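Triathlonsachen richtig waschen und lagern

Stand: November 2018

Nach der Saison liegt bei den meisten alles in einer Kiste: Neoprenanzug, Einteiler, Radschuhe, Trinkflaschen. Wer die Sachen im Herbst einmal ordentlich sauber macht, hat im März keine Arbeit damit. Die folgenden Tipps stammen aus der eigenen Waschküche und kosten fast nichts.

Neoprenanzug

Den Anzug auf links drehen und in der Badewanne mit lauwarmem Wasser ausspülen. Mehr als 29 Grad sollte das Wasser nicht haben. Ein kleiner Schuss Neoprenreiniger reicht, normales Vollwaschmittel greift das Material an. Nach 10 Minuten das Wasser ablassen und so lange nachspülen, bis es nicht mehr schäumt. Nicht auswringen. Zum Abtropfen über eine dicke Stange legen, in der Hüfte gefaltet, erst die Innenseite nach außen, später umdrehen. Heizung und direkte Sonne machen das Material brüchig.

Kleine Risse von Fingernägeln lassen sich mit Neoprenkleber schließen. Beide Seiten dünn einstreichen, antrocknen lassen, noch einmal einstreichen und zusammendrücken. Der Kleber von Ilto zieht etwas langsamer an, dafür kann man die Ränder noch korrigieren. Man arbeitet am besten auf einem Tisch, auf dem der Anzug ganz flach liegt.

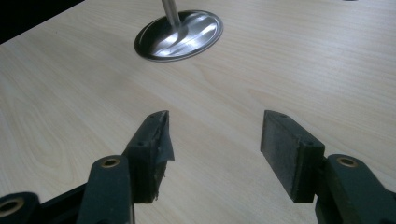 Über Nacht liegen lassen und erst am nächsten Tag am Riss ziehen. Hält er nicht, die alten Klebereste abrubbeln und von vorn anfangen.

Einteiler und Radhosen

Salz und Schweiß gleich nach dem Training kalt ausspülen. In die Maschine kommen die Teile auf links, im Wäschenetz, bei 20 Grad im Feinprogramm. Weichspüler weglassen, er verklebt die Fasern, und das Polster trocknet danach schlechter. Reißverschlüsse vorher schließen. Gelflecken von Riegeln und Gels gehen mit etwas Gallseife weg - kurz einwirken lassen, dann waschen. Bei meinem Einteiler von Bundetti löst sich inzwischen der Gummi am Bein, den wasche ich nur noch von Hand.

Trinkflaschen

Gegen Schimmel im Mundstück hilft Gebissreiniger. 2 Tabletten in die Flasche, mit warmem Wasser auffüllen, den Deckel aufschrauben und die Flasche auf den Kopf stellen, damit auch das Ventil etwas abbekommt. Danach gründlich ausspülen. Hartnäckige Ränder entfernt man mit einer Flaschenbürste und grobem Reis. Flaschen immer offen lagern, Deckel daneben.

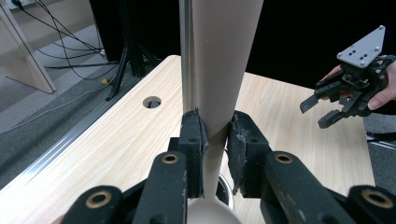 Riecht das Plastik dann noch nach Isogetränk, einen Teelöffel Natron mit Wasser über Nacht darin stehen lassen. Flaschen mit schwarzen Punkten im Ventil wirft man besser weg.

Radschuhe

Einlegesohlen herausnehmen und getrennt trocknen. Die Schuhe mit Zeitungspapier ausstopfen und das Papier nach einer Stunde wechseln. Cleats abschrauben, Gewinde mit einer alten Zahnbürste reinigen und leicht fetten. Vorher die Position mit einem Stift anzeichnen, sonst fängt das Einstellen von vorn an.

Schwimmbrille

Nur mit klarem Wasser abspülen und an der Luft trocknen lassen. Die Gläser innen nicht mit dem Finger wischen, das zerstört die Beschichtung. Meine alte Lougher liegt in einem Brillenetui und beschlägt bis heute kaum.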